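FOR IMMEDIATE RELEASE

Kerkatent opens Drornthorpe shop floor to the public, shows Gredex gripper working inside old desktop computers

DRORNTHORPE, April 21, 2023 – Full house at the Potgieter Building today. Kerkatent, the computer recovery company, opened its doors to neighbors, schools, recyclers and local business owners for a first look at Gredex, the robotic gripper it is building to help take retired office computers apart. 186 visitors signed in. Doors opened early because of the line on the ramp.

Demonstrations ran all day at the main bench, with short talks in the break room between runs. Visitors stood behind a floor line and asked questions while the work went on. Staff were told to answer everything except price.

Kerkatent takes in desktops from offices, clinics and school districts, pulls out what can be used again and sends the rest on as sorted metal and board. The work is done by hand today. Screwdrivers, gloves, bins. The aim of the Gredex program is to give the slow, awkward reaches to a machine and leave the deciding to people.

"We didn't want a stage show," said Keabetswe Nkosi, head of the Gredex program at Kerkatent. "We wanted people to stand where we stand and see how tight it gets in there. Cables everywhere. You think you have a clear path to a part and then you don't."
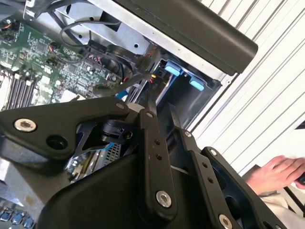

What visitors saw

Each session started the same way. Side cover off, computer on its side, a short safety talk, then the gripper brought in over the opening. A member of staff stayed at the bench with hands near the case for the whole run. That is how Kerkatent works at this stage and it will stay that way through the summer.

The sessions were split into two parts. First came the approach, getting the fingers down past the cabling without dragging anything. Second was positioning at the drive cage, which is where most of the crowd wanted to be. Storage comes out first at Kerkatent. Customers want to know where their drives are before they want to know anything else, so that is the part of the job the Gredex team went after first.

Sessions were kept to 18 minutes. The afternoon ones ran over, mostly questions.

A second bench, no robot, had a technician doing the same job by hand for anyone who wanted to compare. The kids prefered that one, for the record. They were allowed to hold the loose screws.

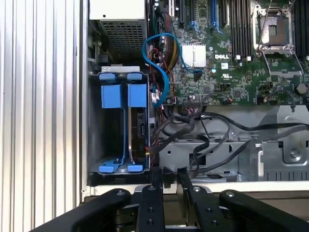 Drive recovery is the reason Gredex exists. Kerkatent keeps a log of every storage device that comes through the building, and an empty slot gets its own entry, same as a full one. A machine with blue plastic carriers is a good teaching case. One carrier with a drive standing in it, the one beside it with nothing in it at all, and a gripper (or a tired person at the end of a shift) has to treat the two differently. The Dell tower opened up for the demonstration had just that arrangement, with a blue cable looping across the board edge close by and a pile of black ones below. Visitors were asked to say which carrier they would go for and what they would move first. Plenty of disagreement.

The team also talked about what is not solved. Cables are the big one. A rigid part stays put, a cable goes where it likes, and a finger that closes on a wire by mistake can pull a connector. Shiny metal is another. Grilles, heatsinks, bare sheet steel – all of it throws light back at a camera. Lighting over the main bench has been moved several times since winter and may move again.

Hinges and latches are next on the list. Plastic clips on older computers get brittle, and a clip that takes one push from a thumb may take a different push from a steel finger or it may snap. Kerkatent has a drawer of snapped ones. The drawer was on display.

Gredex in the daily work

No jobs are being cut for this program. Management repeated that at every talk and is repeating it here. Technicians on the line take turns on the Gredex bench and write up their own notes at the end of the day, good or bad. Those notes go straight to the engineers, unedited. Some are pretty blunt.

The current practice set is 641 desktops, all from retired office stock, all logged. More are welcome. Kerkatent is asking local organizations with old towers in a closet to get in touch before throwing them out. Working or dead, either is fine. Missing side covers also fine.
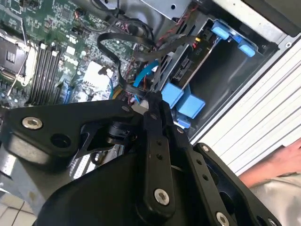 Kgomotso Mathebula wanted to know why anyone would use a robot for this when a trained technician can do it faster, and said so in front of the whole group at the noon session. Fair question, and the answer from the bench was that today the technician is faster. Mathebula then asked what happens when a case slides, and whether a person would always have to hold on to it. Nkosi said a clamp plate is being designed but that cases come in so many shapes that a hand is still the better tool for now. Mathebula's last point, that the floor line should be further back and wheelchair users need a clear spot at the front, was acted on before the next session. The line is now painted in the new place.

Other questions that came up more than once:

Does the gripper know what it is holding? Not in the way a person does. Staff pick the target and watch the approach.

Can it take the drive out by itself? Full removal was not part of the open day program. The demonstrations covered the reach and the positioning only.

What happens to the data? Drives are logged, wiped or destroyed under the customer's instructions, in a locked room that was not on the tour.

Will it do laptops? Not yet. Laptops are glued, thin and miserable, to quote the shop floor.

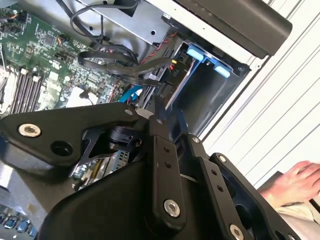
Gredex gripper at an open desktop computer during a demonstration, Drornthorpe. Photo: Kerkatent

School groups and the next open day

Two school groups came through in the morning, and both asked for a return visit. Kerkatent will hold a second open day in August, same building, with longer sessions and a sign-up sheet so people are not left waiting on the ramp. The break room talks will move to the loading area, where there is more air. Date to be confirmed on the notice board at the front entrance.

Teachers who want a bench session for a class should write ahead. Groups need closed shoes, long hair tied back, no drinks past the door. Safety glasses are provided. Kerkatent can also lend out a box of cleaned parts (memory, heatsinks, empty carriers) for use in class, returned within the month please.

"People kept leaning in," Nkosi said. "Had to remind them of the line all day. I'd take that over a quiet room any time."

Thanks to everyone at the Potgieter Building for giving up there parking for the day, and to the night crew for staying on to put the benches back.

About Kerkatent

Kerkatent collects, logs, takes apart and recovers used office computers from its shop in Drornthorpe. Gredex is its in-house gripper program, run by the same technicians and engineers that handle the daily line.

Press contact

Keabetswe Nkosi, Gredex program, Kerkatent, Potgieter Building, Drornthorpe. Press visits to the bench by arrangement, mornings only. Larger photos on request.

END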